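## 4. Packing the cloth pouch

This section covers the soft pouch supplied with the Plokel day set. Read it through once before you start. The hard case is covered in section 6.

**You will need**

- the black cloth pouch
- the phone or other flat item you want to carry
- one length of cord, 40 inches, ends sealed
- a soft surface to work on, such as a bed, a sofa or a folded blanket

### 4.1 Preparing the surface

1. Spread a thick blanket and smooth it with your hand. A fleece or plush one works well. Small items don't slide on it, and a screen can touch it without being scratched.
2. Move cushions to one side.
3. Put any boards, trays or mats where you can reach them without leaning over the blanket.

> **Note:** A patterned blanket can hide a loose cord end or a small clip. If yours is busy, check it by touch before you put it away.

### 4.2 Tying the cord

The cord gives you something to pull when the item is at the bottom of the pouch. It also keeps a flat item from turning sideways.

1. Lay the phone face up.
2. Pass the cord under one corner and bring both ends over the top.
3. Cross the ends and take them around the opposite end of the phone.
4. Tie a small flat knot. Leave the ends long enough to grip with two fingers.
5. Lift the phone by the loose ends, an inch or so above the blanket. If the cord slips, untie it and start again from step 2.

> **Caution:** Do not run the cord over the side buttons. Steady pressure can switch the phone on or hold it in restart.

> **Caution:** The cord is for pulling an item out of the pouch. Do not hang the phone from it or use it as a neck strap. The pouch and cord together are rated for 300 grams.

### 4.3 Filling the pouch

1. Shake the pouch out and lay it flat on the blanket.
2. Find the opening and fold the edge back on itself, the width of a thumb.
3. Hold the fabric by its middle with one hand. With the other, slide the phone in, knot end last.
4. Unfold the edge. The loose cord ends should stay outside.
5. Press out the air from the closed end toward the opening – this takes a few seconds, and the pouch will sit much flatter in a bag.

If the fabric bunches up, take the phone out and smooth the pouch again. Pushing harder only drives the folds to the bottom.

### 4.4 Flat boards and mats

Boards don't go in the pouch. Stand them at the side of the bag with the smoother face inward, and place the pouch against them. A Mazza liner can be used between the two. Liners from the older Flornatau set are 60 millimeters too short and will ride up.

Keep boards off the blanket while you work with the cord. Coarse surfaces shed grains that end up under the screen protector.

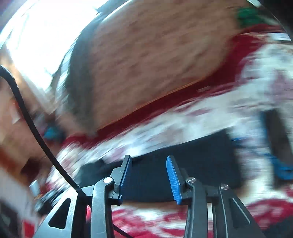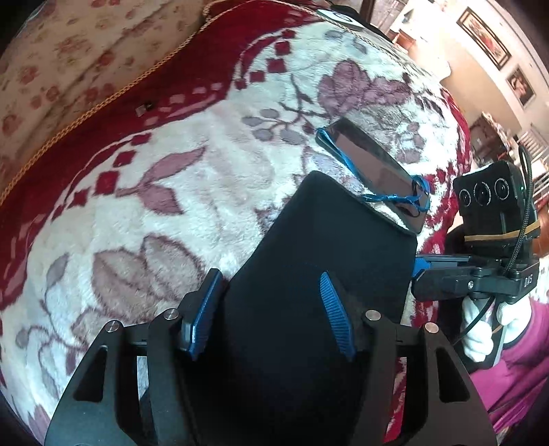 ### 4.5 Care and storage

1. Empty the pouch and turn it inside out.
2. Wash by hand in cool water, then dry flat for 48 hours. Do not tumble dry.
3. Untie the cord before storing it. A knot left in place over a season sets hard – and usually has to be cut off.
4. Store the pouch unfolded, with nothing heavy on top.

Replacement cords are sold singly through the Tralodberg parts desk. Questions about this section go to Celina Kurek at the same desk. Give the section number when you write.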